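27th March. A thread on home-collected training data for robot hands, from someone who has spent too long checking it. Long, sorry.

**1/**
The pitch you keep hearing: robots don't need robots anymore. Give people a pair of hand-held grippers with cameras on them, let them tidy their own homes, feed the recordings to a model. Cheap, varied, endless. I believe the cheap part.

**2/**
I've been reviewing episodes for Kunmont. The task family is plain stuff, picking and placing household things with two hands. My job is to watch, mark where each grasp starts and ends, and reject the bad ones. I reject more than anyone would like.

**3/**
"Varied" is carrying a lot of weight in that pitch. Ask how the variety is measured and you get a number of homes. A home where one person repeats the same move 100 times is one home and, as far as I can tell, not much more than one example.

**4/**
Bredby at least asks collectors to change the layout every 5 episodes. Good rule. Then you open the files and the change is an orange that has moved a thumb's width to the left. Rule followed!

**5/**
Second gripe: labels. The instruction text says "put the fruit in the box." Which fruit? In what order? Which hand? The person holding the grippers knew. The model gets one sentence and a pile of motion and is supposed to guess the rest.

**6/**
People tell me scale will wash this out. Maybe. I've asked for the curve that shows it on grasping in clutter and been sent a curve for something else. Twice.

**7/**
Goel ran a small comparison last year: 13 carefully planned setups against a much bigger heap of whatever came in. The planned set held up better on new objects. Small test, one lab, don't bet your house on it. But I'd have liked someone to try repeating it before ordering more heap.

**8/**
To be fair to the home stuff, it has a kind of mess that a lab table doesn't. Produce pressed up against other produce, soft surfaces, patterned cloth, shiny skins. I'd keep an episode like this one:
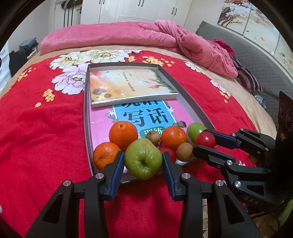 *Two grippers, one box, fruit packed close on top of a writing-practice book. Apple between the near jaws.*

**9/**
What I want to know from a clip like that is dull. Did the small brown fruit get nudged on the way? Did the box slide on the blanket? Those are the moments a policy would need, and our form has no field for either.

**10/**
The form does have a field for "success," yes or no. Everyone ticks yes.

**11/**
Ludthorpe says its next batch, due in April, will keep failed grasps and mark them as failed. I'll believe it when I open the folder. If it's true, I'd take 2 hours of that over a week of clean pickups.

**12/**
Replies are open. If you have numbers on repeats versus new layouts, send them, including the ones that make me look wrong. Please don't send the demo reel. I've seen the demo reel.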